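Pornedton Tabletop Set: collection rules and data card

Version of August 28, 2022. Maintained by the Amside bench group. Replaces the January draft.

What is in the set

2,836 episodes of a single arm handling cloth and small containers on a table. 339 of them are marked "hold" and should be left out of training unless you are studying failures. Episodes run up to 33 seconds. Each one has a camera stream, joint positions, gripper state and a short task string.

Rules for operators

These apply to every session, including short tests.

1. One cloth and one container per episode. Anything else goes off the table before recording starts.
2. Keep the cable clear of the joints through the full range of the task. Move the arm through its range by hand-guiding first.
3. Stay outside the taped line while the arm is powered. The stop button stays within reach of the person running the session.
4. Do not flatten the cloth between episodes. Pick it up, drop it, and leave it how it lands.
5. Start with the gripper pointing down and open.
6. If the arm touches the table hard enough to trip the force limit, end the episode and mark it "hold". Do not trim the file to hide the contact.

Lighting

We do not fix the lighting. Sessions were recorded with room lights on, with room lights off, and with window light only. The field light_level takes one of three values: bright, mixed, dim. Operators set it by eye at the start of a session and do not change it halfway through. Dim episodes have deep shadows on the table, and dark objects can be hard to separate from the background. If your method depends on clean object edges, filter on this field.

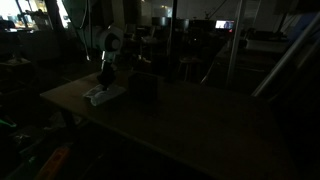 Cloth task, light_level: dim. Gripper over the white cloth, dark container to the right.

Background

The room behind the table is left as it is. Chairs, desks and screens may show up and may move between sessions. Do not treat them as landmarks. People should not be in view. If someone walks through, mark the episode "hold".

Labels

Task strings were written by the operator and checked by a second person at Meinecke. Checkers worked from the video alone. Where the two disagreed, the checker's version was kept and the original is in task_raw.

Known problems

Gripper state lags the video by up to 6 frames in the early sessions. The Vomura loader has a flag, shift_gripper, that corrects for it. It is off by default.

Some early task strings say "towel" and later ones say "cloth". They mean the same class of object.

Changes

Added light_level. Rewrote rule 4. Removed duplicate session folders.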